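Notes for the Cendham talk, teleop section. Start the timer at the end of the title slide.

## Slide 4: What we recorded

- Task is desk tidying: staplers, boxes of staples, an orange basket.
- 403 demonstrations over June, all driven by remote control.
- Kept 332. Say this number slowly, people ask for it later.
- Operators worked in blocks of 40 minutes. Tired hands make jerky paths and the policy copies them.

## Slide 5: Wrist views

Leave both up while talking about small parts. The operator steers mostly by this view once the fingers are low.

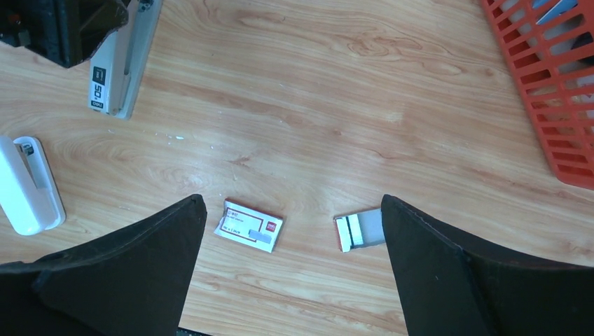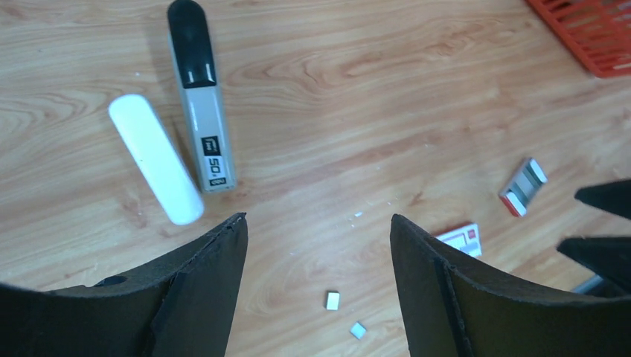 Staple boxes near the fingertips in each. Point out how much of the table the fingers cover.

- Thin cardboard is hard to judge by remote. No feel for the squeeze.
- We tried guiding the arm by hand for 16 of the runs at Kasari. Smoother paths, but the operator's arm kept getting into the overhead view. We left those out of the 332.

Loureiro asked at the dry run whether hand guiding would have been the better choice for the small boxes, given you can feel the contact through the arm. Loureiro also thought we should keep the fumbled grasps, so the robot sees a recovery as well as a clean pick.

Reply if it comes up again: agree on the recoveries. We've started labelling them separately. On hand guiding, we don't have enough runs to say.

## Slide 6: Next

- Force feedback on the leader arm.
- Same task, different table colour.
- Skip this slide if past 2:40 and go straight to questions.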